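Setting up the Fornik gripper kit on a small arm

Oct 15, 2020

I've had the Fornik two-finger kit since September, and enough people have written in asking how to get it going that I figured I'd put the whole process on one page. I'll tell you what I like and what bugs me as I go. I paid for it myself (800 dollars for the full kit, controller included), so nobody at Fornik is looking over my shoulder.

What you need before you start: the kit, the adapter ring for your arm, a set of small hex keys, blue threadlocker, and a free afternoon. The box does come with hex keys but they're soft, and I rounded one off on the second screw. Use your own.

Step 1. Mount the ring

Bolt the adapter ring to the arm first, with the arm powered down and the wrist pointing somewhere you can reach without lying on the floor. There's a little notch on the ring that has to line up with the pin on the gripper. I missed it the first time and spent ages wondering why nothing would sit flat. Snug all the screws by hand, then go across in a star pattern like you would with a car wheel.

Step 2. Run the cable

Leave more slack than you think! The wrist turns a lot farther than it looks like it will, and the plug on the Fornik cable sticks straight out the side. I loop mine once around the forearm and hold it with two strips of hook-and-loop tape. Zip ties work too, but you'll be cutting them off again the first time you change anything.

Step 3. Open it up and find the zero

Plug in the controller, start the Nollen software (it's a free download, and the installer is 200 MB, so do it ahead of time), and hit Home. The fingers should travel all the way out and stop. If one side stops early, power off and check the ring again before you go blaming the motor like I did.

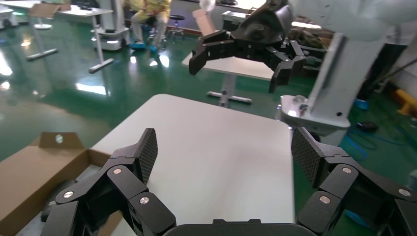 Calibration is the part of the Fornik kit I'd pay for all over again. You press one button, it closes, it opens, and it saves both ends of the travel. Before you press it, get the fingers spread wide with only bare tabletop between them, and make sure there's nothing close enough to bump on the way in. Take a look at the pads while you're there, too. They have a fine diamond texture on the gripping side, and that's the face you want to keep clean, so wipe it with a dry cloth and skip the solvents. I also put a key on each of the round screw heads at the joints at this point, just a light touch to feel whether anything has backed out.

Step 4. Set the force

The slider in Nollen goes from 0 to 100 and starts at 65. That's too much for anything squishy. I drop it way down, pick up an empty paper cup, and creep upward until the cup stays put when I jog the arm. Write the number down, because the software forgets it when you switch profiles (please fix this, Fornik, it's driving me nuts).

Step 5. First real pick

Keep the speed at the slowest setting and keep a hand near the stop button. Start with something boxy and light. Come straight down, close, wait a second, lift. Do that 3 times in a row with no slipping before you try anything at an angle.

How it stacks up

I've used the Orneck gripper too, and it closes faster and makes less noise. Its manual is better by a mile. But the Orneck pads are smooth, and I ended up sticking tape on them for half the things I wanted to lift. Thoroddsen sells a nice one as well, only you need their controller, their cable and their bracket, and by then you've spent a lot more than you planned.

So the Fornik is the one I kept. If your Home step hangs on the progress bar, unplug the controller, count to ten, and plug it in before you open Nollen. Works for me every time.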